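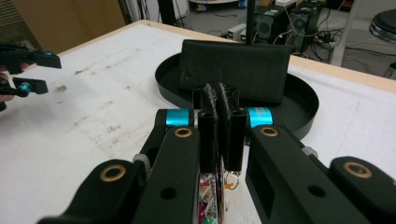
Keys and colored tags.

TRUSWOOD HOUSE SERIES 2
Minutes of the production meeting, May 10, 2018

Chair: Marianna Adamczyk (series producer)
Minutes: Bronwyn Gilchrist (production coordinator)
Also attending: casting, sound, post-production, legal, Nitix (voting platform)
Apologies: Gotomon (set build)

1. Minutes of the previous meeting
Approved with one correction. Under item 4, "live feed" should read "delayed feed."

2. Casting
Longlist closed at 1767 applications. Video interviews are complete except for the late entries from the Yeo open call. Casting asked for two more reserves, as both reserves in Series 1 were used before the midpoint. Agreed. Reserves will be under the same confidentiality terms as housemates and will be paid the holding fee from the date of signature.
Action: Casting to send the shortlist to M. Adamczyk.

3. Medical and welfare
Legal tabled a revised health disclosure form. The form now covers medication, sleep disorders and previous head injury. The psychologist's contact period after eviction is extended to match the broadcaster's current policy. M. Adamczyk asked that the form go out with the contract and not after it. Agreed.
Action: Legal to issue final text.

4. Set
Written report from Gotomon taken as read. The partition between the diary room and the camera corridor has been moved to clear the duct. One-way glass is on order. Sound reported that the kitchen ceiling is still too reflective and requested acoustic panels over the island. Cost to be met from the set contingency. The request for a second outdoor seating area was not approved.
Action: Gotomon to confirm panel fixing method and fire rating.

5. Voting
Nitix presented the load test. The platform held at the contracted peak rate for the full vote window. Duplicate filtering failed on 500 test votes sent through the mobile app; the cause has been traced to the session token. A retest is required before sign-off. Text voting is unaffected.
Action: Nitix to supply retest results in writing.

6. Schedule
Launch remains in August. Housemates will enter in two groups. The eviction show moves to the later slot for the first week only. Post-production noted that the later slot shortens the turnaround for the highlights edit and asked for an additional loggers' shift. Deferred until the budget is reissued.

7. Press
No cast names to be released before launch night. Series 1 housemates may be approached for interview through the press office only.

8. Any other business
Parking passes for the Truswood site expire at the end of the month. Renewals through B. Gilchrist.

Next meeting: to be notified by email.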